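Diensttagebuch der Arbeitsgruppe Regelwerk, Standort Nadcombe
Eintrag für Dienstag, geführt von Brynhildur Eskildsen

Beginn der Sitzung um 8.30 Uhr. Anwesend waren Laine Paulauskas, Etenesh Hadgu, Normunds Ozoliņš und die Unterzeichnende. Urmas Siliņa war aus Ornska zugeschaltet, die Verbindung fiel während des ersten Tagesordnungspunktes zweimal aus.

Gegenstand des Tages war die Überarbeitung der Hausregel 3, Arbeiten an Schränken und Schubladen mit zweiarmigen Systemen. Die geltende Fassung stammt noch aus der Zeit, in der in Nadcombe ausschließlich an offenen Regalen gearbeitet wurde. Türen und Scharniere kommen darin überhaupt nicht vor, Auszüge nur in einem Nebensatz. Frau Hadgu hatte dazu eine Auswertung der Laufprotokolle vorgelegt. Erfasst sind 2.265 Durchgänge, von denen 174 mit einem Eintrag im Feld »Kontakt außerhalb des Zielobjekts« versehen wurden. Die Einträge sind von sehr unterschiedlicher Qualität. Bei manchen steht nur »Tür«, bei anderen eine halbe Seite.

Herr Ozoliņš beantragte, die Kontaktkraft beim Zuschieben von Schubladen künftig je Möbelstück festzulegen und auf einem Beiblatt zu führen. Herr Siliņa sprach sich für einen einheitlichen Wert aus, da die Beiblätter erfahrungsgemäß nach wenigen Wochen nicht mehr beim Möbel liegen. Die Aussprache dauerte bis kurz vor zehn. Im Ergebnis bleibt es bei einem einheitlichen Höchstwert; Abweichungen nach unten sind zulässig, Abweichungen nach oben bedürfen der Schriftform und der Unterschrift zweier Mitglieder der Arbeitsgruppe. Ich habe dem zugestimmt, halte die Frage allerdings nicht für abschließend geklärt. Ein massiver Auszug verhält sich anders als ein leichter, und unser Wert wurde an einem leichten ermittelt.

Zum zweiten Punkt, Stellung des unbeteiligten Arms, lag ein Textvorschlag von Frau Paulauskas vor. Er wurde mit einer Änderung angenommen und lautet nun:

»Arbeitet nur ein Arm am Möbel, so nimmt der andere eine vorher benannte Ruhestellung ein. Die Ruhestellung ist so zu wählen, dass weder der Schwenkbereich einer geöffneten Tür noch der Auszugsweg einer Schublade berührt wird. Sie wird im Laufprotokoll mit ihrem Namen vermerkt.«

Gestrichen wurde das Wort »grundsätzlich«, das im Entwurf an zwei Stellen stand und in der Prüfung durch die Firma Laur bereits im vergangenen Jahr beanstandet worden war.

Der dritte Punkt betraf Kabelschlaufen am Handgelenk. Nach dem Entwurf ist vor jeder Serie zu prüfen, ob eine Schlaufe an Beschlägen, Schließblechen oder Kanten hängen bleiben kann. Herr Ozoliņš wies darauf hin, dass eine Prüfung in Grundstellung wenig aussagt, und verlangte eine Prüfung in der tiefsten Greifposition. Dies wurde übernommen.

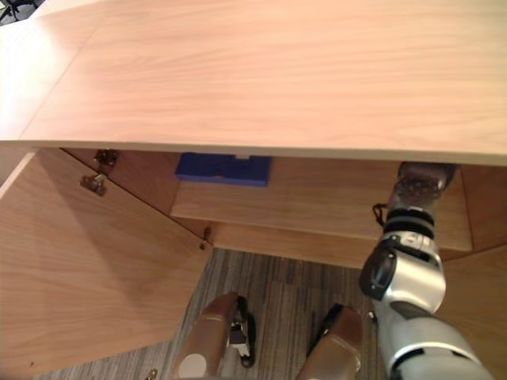 Um 13 Uhr setzten wir die Beratung mit dem Abschnitt über Kleinteile fort. Lose Schrauben, Stifte und Beschlagteile sind künftig vor Beginn einer Serie vom Boden des Arbeitsbereichs aufzunehmen und in der Teileschale abzulegen. Frau Hadgu möchte zusätzlich, dass jeder Fund mit Ort eingetragen wird, damit sich lockere Scharniere früher erkennen lassen. Herr Siliņa befürchtet einen unverhältnismäßigen Schreibaufwand. Man einigte sich auf einen Probebetrieb bis Ende Mai, zunächst nur in Nadcombe. Ornska wartet das Ergebnis ab.

Offen blieb, wer die Freigabe nach einem ungeplanten Kontakt erteilt. Nach dem Rahmenpapier von Tameck genügt die bedienende Person; unsere Hausregel sah bisher die Schichtleitung vor. Ich habe mich dafür ausgesprochen, an der Schichtleitung festzuhalten, solange die Protokolleinträge so ungleich ausfallen wie in der heute vorgelegten Auswertung. Frau Paulauskas teilt diese Auffassung, Herr Ozoliņš nicht. Der Punkt wurde vertagt.

Zu erledigen: Reinschrift der Hausregel 3 (Paulauskas). Einheitliche Bezeichnungen für die Ruhestellungen, höchstens acht Zeichen, keine Umlaute wegen der Protokollsoftware (Hadgu). Nachmessung des Kraftwerts an einem schweren Auszug (Ozoliņš, Eskildsen). Rückfrage bei Laur, ob die Anlage 2 in der alten Nummerierung weitergeführt werden darf.

Ende der Sitzung 15.10 Uhr. Der Schlüssel zum Protokollschrank liegt bei Frau Hadgu.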